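4.2 What the demonstration work is like

I went in expecting to write about people being replaced, and I should say so up front because it colored my first round of questions. I asked everyone at the Branthorpe site what they thought the robots would take away from them. Most of them looked at me politely and went back to talking about their wrists.

Some background on the job, for readers who skipped Section 3. Fastcombe used to hire people to pack mixed fruit for hotels and offices. It still does, but a good part of the paid day now goes into demonstrations. A worker picks up a pair of hand-held grippers, squeezes them open and shut, and moves fruit on and off a plate while the grippers record. The recordings go to Minport, where the packing arms are trained. I talked with 14 people who do this work or supervise it, and I sat in on sessions for two weeks (with my own set of grippers for the last few afternoons, which did wonders for my respect for everybody else).

The tables are ordinary tables, in rooms people have used for other things, with curtains and phones and bags around. Yurani Sotelo told me this is deliberate, that the company asked for "rooms that look like rooms," and she finds it funny that she spent years being told to keep her packing bench clear. She has been at Fastcombe longest of anyone I met, and she was the one who taught me to stop thinking of the fruit as fruit. To her it's a set of grips. A mandarin gives a little and you have something to hold. A cherry tomato is small and slick, so you come at it with just the tips. Water chestnuts are squat, and she likes to take them across the widest part. She had never put any of this into words when she packed by hand, and she's a bit annoyed at how long it took her to find the words for me.

That last point came up over and over. Packing by hand was fast, and people could chat through it. With the grippers you lose your fingertips. You can't feel if the skin is soft, so you watch, and you watch hard, and the talk around the table dries up. Orlando Alvarado does two-handed sessions, and he described them as "driving two cars." One gripper holds while the other waits open, and the waiting hand gets tired too! I hadn't thought about that at all until my own thumb started to cramp on a Sunday when I wasn't even working.

The day is also counted differently now. A packer used to be measured in finished boxes. A demonstrator is measured in accepted recordings, with a target of nearly 200 per shift. A recording can be turned down at Minport for reasons the person at the table never hears, and in my interviews this caused more bad feeling than the target did. Figure 4 has two views from one of these tables, each taken from a gripper in use. Both show a second gripper reaching in from the side, and in both you get a sense of how little room there is between the tools and the rest of the fruit.

Figure 4. Demonstration work with hand-held grippers at a round table. First view: a water chestnut held in the gripper at the right. Second view: a cherry tomato held in the near gripper.
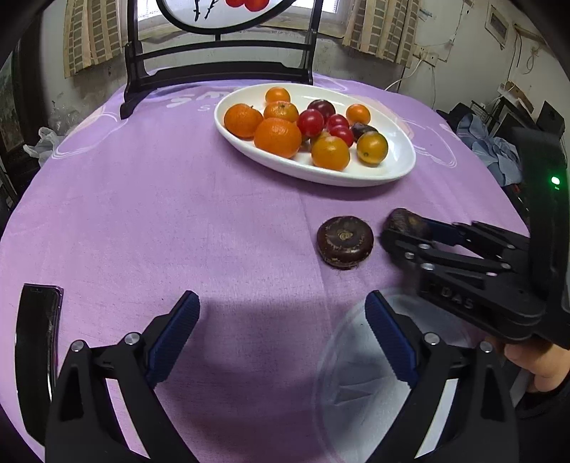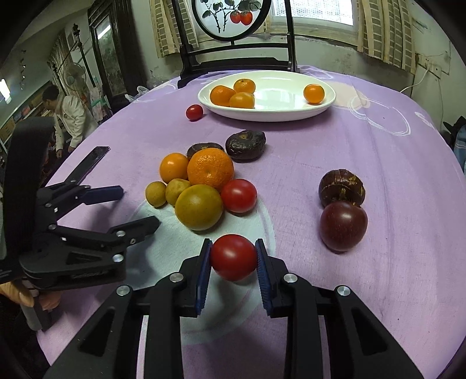
4.3 Who gets to call it skill

The pay sheet has one line for demonstrators, whatever they've done before. Hubert Brunner, who runs the shifts, defended this to me on the grounds that everyone starts from zero with the grippers. I don't think that's right, and I told him so, and we had a pretty good argument about it over lunch. People who had packed by hand knew which piece to reach for first. The newer hires often took whatever was closest and then had to work around it.

Hubert's side deserves a fair hearing, though. He pointed out that some of the old packers had a rough time in the first month. Margaux Charpentier was one, and she agreed with him. She said her hands kept wanting to do things the tool couldn't do, like turn a fruit over to check the underside. She still misses that check. The arms don't do it either, as far as she can tell, and when I asked her who does it now she shrugged and said the customer.

Sólveig Baldursdóttir wants a separate grade for people who train others on the grippers, which she has been doing for free since December. She has written it up and sent it in. At the time of my last visit she was still waiting for an answer, and her notes were taped up next to the coat hooks where the new people could read them.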